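3. Course Setting and Task Design

3.1 The course

The work described in this paper was done in a one-semester robotics project course for third- and fourth-year students. The course has no exam. Students form teams in the first week, pick up a shared simulation package, and spend the rest of the term getting a two-armed robot to do a tabletop sorting job. The same course had been taught for several years with a single arm and a conveyor. We changed to two arms because students in earlier years tended to finish the single-arm job early and then spend the remaining weeks tuning speeds.

Students came from three departments: mechanical engineering, computer science, and a smaller group from industrial design. Each team had 4 members and had to include at least one person who had written code for a class before. We did not balance the teams any further than that. Teams chose their own names, and two of those names, Fidelero and Mirkeseck, appear later in this paper when we discuss single teams in detail. Both teams agreed to this.

All teams worked in simulation for the whole term. This was partly a matter of cost and partly a matter of scheduling. With one physical cell, each team would have had a few hours a week at best, and most of those hours would have gone to resetting the table by hand. In simulation a team could run trials overnight and look at the logs in the morning. The limits of this choice are taken up in Section 6.

3.2 The sorting task

The task has a fixed workspace and a changing set of objects. Two arms are mounted along the far edge of a brown tabletop. Two bins, one pink and one teal, stand on the table, and small objects are placed on the surface or inside the bins at the start of a trial. The program is given a short written goal, such as "put the cube in the pink bin," and must produce a set of arm motions that reaches it. Figure 1 gives one view of the workspace.

Arms are named from the robot's side of the table. This means that in a view from the front, the robot's right arm is on the viewer's left. We mention it early because it was the most common cause of lost time in the first two weeks. Several teams wrote their first pick routine for the wrong arm and spent a session looking for a fault in the motion planner. In later weeks some teams stopped using "left" and "right" in their notes and wrote "pink side" and "teal side" instead. This worked well until a trial set moved the bins.

Objects were drawn from a shared library of common shapes and small toy-like models. We wanted objects that differ in how hard they are to grip. A cube can be taken from above with the fingers lined up with any pair of its sides. A thin curved piece lying flat is much harder, as there is little height to close on and a grip at the wrong point makes the piece turn. Irregular objects in a bin add the problem of the bin walls, which the gripper has to clear on the way in and again on the way out.

Figure 1. Front view of the simulated workspace. The robot's right gripper is in the pink bin; its left gripper is over the table near the teal bin. A cube and two C-shaped pieces lie between the bins.
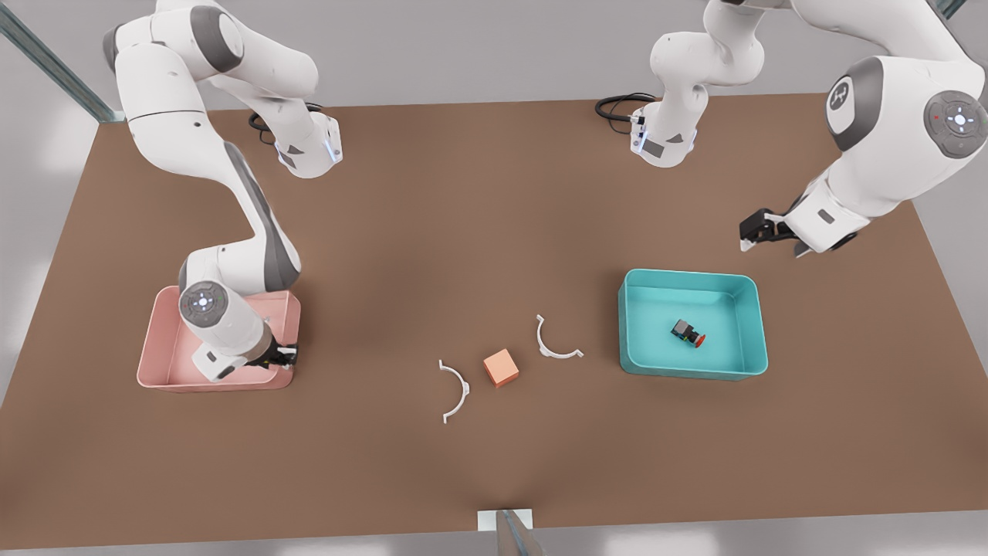 Annunziata Benedetti
Course Instructor and Corresponding Author

3.3 Trial sets and scoring

Each team was given a practice set at the start of term and was scored on a separate set that we held back. The held-back set had 272 trials. Of these, 248 had a goal that could be reached with one arm at a time, and the rest needed both arms to be used together, for example to hold one piece in place while another was moved. We kept the two-arm group small on purpose. A team that ignored it could still get a good score, and we wanted to see which teams would take it on anyway.

A trial was scored as passed if every object named in the goal ended up where the goal said, no object had left the table, and the arms had not touched each other. Contact between a gripper and a bin wall was allowed, but it was written to the log. We had first planned to fail any trial with wall contact. During the practice period Gangadharan Lobo, who was the teaching assistant for the course and wrote most of the scoring code, pointed out that this rule would fail many motions that a person watching would call fine. A light brush against a sloped side does not move the bin. We dropped the rule before the first graded run and told all teams on the same day.

The time limit for each trial was set in simulated time, so that teams with slower computers were not at a disadvantage. A trial that ran over the limit was stopped and scored as it stood at that moment. Some teams used this in a way we had not planned for. They ordered their motions so that named objects were moved first, and left returning the arms to their rest position for last, where running out of time would cost them nothing. We saw no reason to forbid this.

3.4 Weekly structure

The class met twice a week. The first meeting was a lecture or a worked problem. The second was a lab session in which teams worked on their own code while the instructor and the teaching assistant moved between tables. Once every two weeks each team gave a short report to one other team. The teams were paired by us and the pairs changed each time.

The first four weeks covered one arm only. Students learned to move the gripper to a point above the table, lower it, close the fingers, and lift. The second arm was present in the simulation but locked in its starting pose. In week five the second arm was unlocked. Most teams responded by copying their one-arm program and running it twice, with a rule to decide which arm got which object. The usual rule was distance: the closer arm takes the job. This is a sensible place to start, and it passes a large share of the single-arm trials, but it breaks down when both arms want to work in the middle of the table.

The middle of the table was where most of the design work in the course took place. Teams dealt with it in three main ways. Some split the table down the center and let neither arm cross the line, then dealt with objects near the line as special cases. Some let one arm work at a time and accepted the slower result. The Mirkeseck team wrote a simple booking system in which an arm had to reserve a region before entering it and release it on leaving. Their first version had a fault where both arms could hold a region the other one needed, and the trial would sit still until time ran out. They found this from the logs, after noticing that a group of failed trials all had the same length.

3.5 Data collected

We kept three kinds of records. The first was the trial log, which was written by the simulator and holds joint positions, gripper state, and contacts for every step. The second was the team notebook, a shared document that each team was asked to update at the end of every lab session. The third was a short set of written questions given in the fifth week and again in the last week.

Across all teams and the whole term, the simulator stored 3913 trial logs. This number covers practice and graded runs but leaves out runs that a team stopped by hand before the first motion. We had wanted to keep those as well, as they may show how often students catch a mistake before it plays out, but the early version of the logging code did not save them and we did not want to mix records from two versions.

The notebooks varied a great deal. Some teams wrote a paragraph after each session and others wrote a line. The Fidelero team kept the most complete notebook of any team. For each failed trial they reviewed, they wrote down what they expected the arm to do, what the log said it did, and what they changed. We draw on this notebook in Section 4.3, and the reader should keep in mind that it is not typical of the class.

3.6 Coding of failures

Failed trials were sorted by the first author and the teaching assistant, working apart and then comparing results. We used five groups: missed grip, dropped object, wrong arm, arm-to-arm contact, and time. A trial with more than one problem was placed in the group of the problem that came first in the log. The two coders disagreed most often about the line between a missed grip and a dropped object. An object that rises slightly and slips out at once could be called either one. We settled on a rule that an object which has lost all contact with the table or bin floor counts as gripped, and anything after that point is a drop.

The thin curved pieces raised a related problem. When a finger comes down on one end of such a piece, the other end can lift, so that the piece is tilted but still touching the surface. Under our rule this is a missed grip. Several students argued in their reports that it should have its own group, as the fix is different: the grip point has to move along the arc, and closing harder does not help. We think they have a good point. We kept the five groups for this paper so that the coding would match what the students had been given during the term, and we report the tilted cases on their own in Table 3.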